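Our Small Office Room, Second Try
Posted by Joon-young Bang, 08/08/2026

I wrote in January that I wanted to make the small room into a real place for work. Several months passed and the room became only a place where we put boxes. Last week I finally started again, and I want to write down what I did, mostly for myself.

First I took out everything that was on the floor. There were 7 boxes, and I opened all of them, also the ones with tape from the last move. Two of them had only old cables and manuals. I kept the manual of the printer and threw away the rest. My wife found her winter gloves in the third box and she was very happy about this, although it is August.

Then came the table. I had it under the window before, but in the afternoon the sun was directly on my screen and I could not read anything. Now it stands along the wall. I cleaned it with warm water and a little dish soap. One old coffee mark is still there if you know where to look.

The chair took more thinking. I wanted to buy a new one and I even went to Kurkudeck, where I sat on four different models. The one I liked was 492 dollars. It was comfortable, but I could not say that it was so much better than ours at home. So I decided to keep the black one.
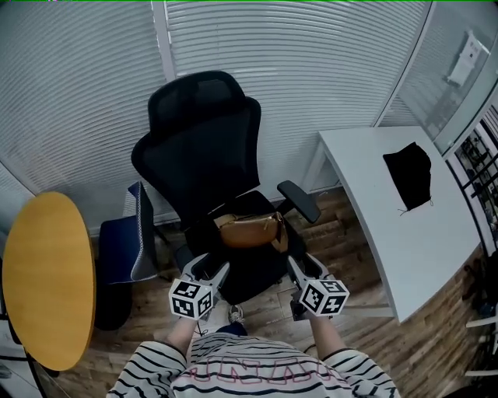
I learned that the mesh on the back collects dust much more than I expected. The vacuum cleaner with the soft brush works well for it, if you go slowly from the top to the bottom. For the armrests I used a damp cloth. The wheels need more patience, and I had to pull the hair out with tweezers.

What is still missing is a lamp and some kind of shelf for paper. A friend recommended me the shelves from Tovik, but I have not measured the wall yet. If somebody has one of these, please write me how deep it is, because the door must still open completely.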